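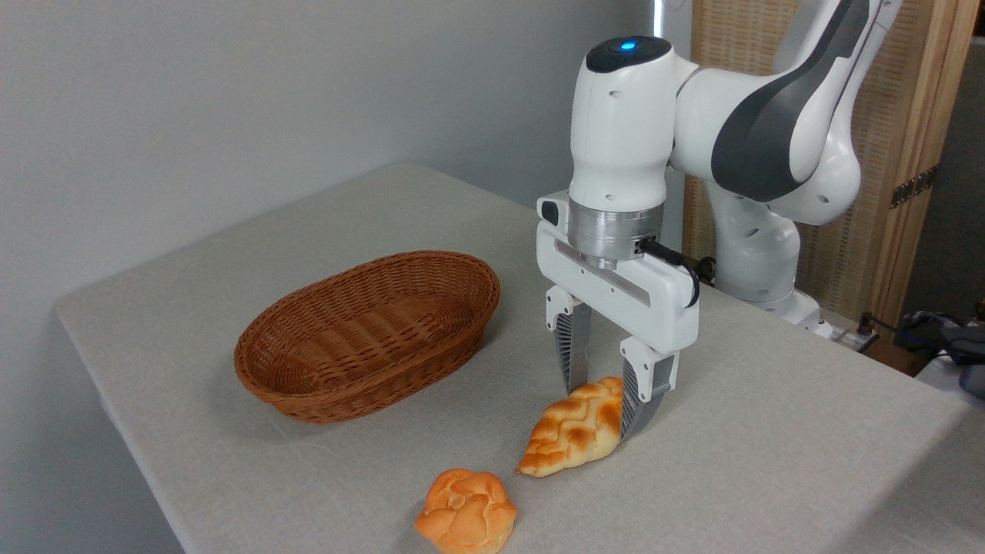

My sister-in-law swears a basket of rolls never needs a cloth in the bottom, and a reader from Flellbridge wrote in to tell me the same thing: leave the wicker bare, let the crusts breathe, quit fussing. Fine, I give in! The basket is staying bare this year.

So, welcome to the bread table gallery (updated July 27, 2026). I've been baking for the Trindale supper for ages now, and people keep asking what goes on the table and how I set it up, so I'm finally putting it all on one page.

The oval basket
Reddish-brown rattan, with an edge that's a little rolled. I like it set at a slant (straight looks so stiff to me), and I always put it down before any of the bread comes near it.

The long braid
My favorite shape to make, and the one I mess up most. I bake mine at 400 and start peeking early, because golden turns to too-dark fast in my oven.

The knotted one
Rounder and puffier, with that shiny orange-gold crust. I let the dough rest 90 minutes before I tie the knots, and I never pull them tight.

The cloth and the screen
Plain linen in a light gray-beige, so the crusts get all the attention. The woven folding screen goes against the wall behind it, and I love the lattice with the wicker.

More in November, when I start on the seeded loaves!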